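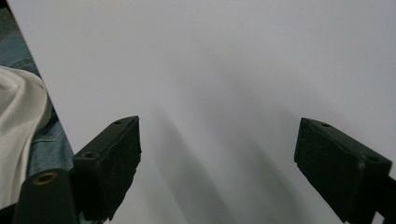
A reader over at the Cevwood forum wrote to me that all my tips are about cleaning and tightening things, and could I please do a page on the software side, where the real time goes. Fair enough! I've been doing tabletop work with a gripper in my spare room for a good while now (dish towels, socks, lids, that sort of thing), and most of the evenings I've lost went to settings and folders.

## White tables fool the depth software

A plain, pale surface gives the tracker almost nothing to hang on to. Mine used to drift so badly over a white tabletop that the replay had the gripper sinking into the wood. Put something with a pattern at the edge of your work area - a placemat, a page of newsprint - and leave it there for the whole session. Don't move it halfway through. I did that once and had to throw out 200 clips.

## Lock the exposure

Auto exposure is lovely for birthday photos and a pain for everything else. When the black fingers fill more of the view, the camera brightens everything, and your off-white cloth melts right into the white table. I set mine by hand with the cloth already in place, and save it as a profile in Sitero so I'm not fiddling with sliders at 9 p.m.

## Shadows count as things (to the software)

My first segmentation model was very sure that the soft gray bands under the gripper were socks. Two fixes helped:

- Turn the lamp to face the ceiling so the light spreads out.
- Add plenty of clips with the jaws open and nothing in them. I went up to 3000 frames of that before it settled down.

## Zero the jaws before every run

Open all the way, close all the way, save both numbers. My startup script won't go on until I've done it, and I grumble every time. If your pads are rubber or foam they squash a little more as they get old, so last month's "closed" is no good today.

## Name your folders like a grown-up

Task, surface, lighting, run number. I had a folder called "new new good" for most of a winter and I still don't know what's in it. The Naidoo planner reads folder names as labels if you keep them lowercase with no spaces, which saves a lot of typing.

## Slow the planner down first

Anything new runs at the lowest speed for 2 full passes at my house. The Funddale kit cost me 599 and I'd like to keep its fingers on! Once the path looks boring I bump the speed up one notch, save, and run it again.

Next page is cables and sticky tape, back to the cleaning and tightening crowd.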